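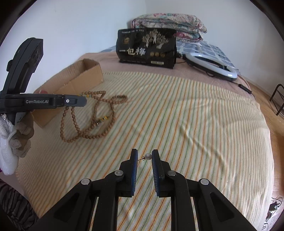
I've had the Zesteo home antigen kit since December, and I love it. The 20-test box got our whole household through the last wave of travel, and every strip came with instructions in type I could read without glasses!

The swab is soft, the drops don't splash, and the line shows up fast -- well before the timer on my phone goes off. My one gripe is the foil, which needs scissors. I've already ordered a second box for Friday's flight.

Dace Sproģis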